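Culldale Newsletter, November

Shirts, sleeves and 761 tries: the folding project moves into real bedrooms

If you dropped by the open evening last spring, you may remember our folding table: one bright lamp, one flat white board, one very patient stack of T-shirts. It worked nicely, and we learned a lot from it, but a policy trained only on that table had a rude surprise waiting for it the first time it met a duvet. Cloth on cloth is a different world! The surface sinks when you press on it, the hem drags the cover along, and the fingers come up with a pinch of bedding as often as a pinch of shirt.

So this fall the Citness project packed up its hand-held grippers and went visiting. Ten homes in and near Culldale opened their doors to us, and we're still a bit amazed at how generous people have been with their laundry, their beds and their afternoons.

The idea is simple enough to explain on a doorstep. You take a gripper in each hand and fold the clothes the way you'd fold them anyway, only with two fingers per hand where you used to have five. The grippers record where they go, how wide they open and what they see on the way. Later a robot arm with the same kind of fingers learns from those recordings. There's no joystick to master and no arm to haul up the stairs, and most people get through their first shirt within minutes (it won't be a beautiful shirt, but it'll be folded).

Long sleeves have turned into the favorite puzzle. With a short-sleeved shirt you can get away with a lot, but a long sleeve has opinions. It bunches at the cuff, it kinks at the shoulder, and if you lay it across the body a little too high, the whole bundle comes out lopsided. We now ask everyone to begin with the shirt front side up and spread out, sleeves wherever they happen to land, and to leave the bed as it is. Please don't smooth the covers for us! A rumpled comforter is exactly what the robot will have to cope with one day.

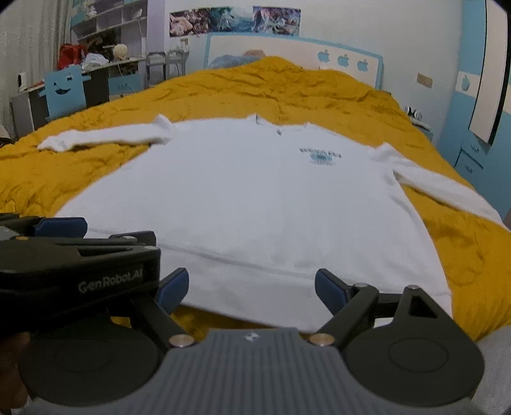

What we have so far

By the end of the last round we had 761 recorded folds. Two of them had to be dropped after a recording stopped halfway, which leaves 759 for training. Of those, 76 are long-sleeved garments, and that's the number we'd most like to see grow.

The early results on the arm in our Sowerby workshop are fun to watch. It's slow, and it hesitates over cuffs, but it has picked up a habit we never wrote down anywhere: a small lift and shake of the hem before folding it up, which several of our demonstrators do without thinking. Seeing a motion like that come back at you from a machine is a real thrill, even on the tenth viewing.

Less thrilling are light shirts on light sheets, where the arm still loses track of the edge and folds thin air with great confidence. More colors of bedding should help, so if you own something loud, we want to meet it.

A few tips from the people who've done the most folding

Keep your wrists loose and go a touch slower than feels natural. Let the fingers close fully before you lift. If you fumble, don't start over; pick the cloth up again and carry on, because those recoveries are some of the most useful bits we get. And swap hands now and then, or you'll feel it in your forearms the next morning.

Come and fold with us

The next practice session is at the Sowerby workshop at 6:30 in the evening, with soup afterward. The Jolletti software, which lines up the recordings from both hands, will be running on the big screen, so you can watch your own fold played back as two wiggly lines. Bring a shirt with sleeves. Home visits start up again once the practice session is done, and there's a sign-up sheet by the workshop door.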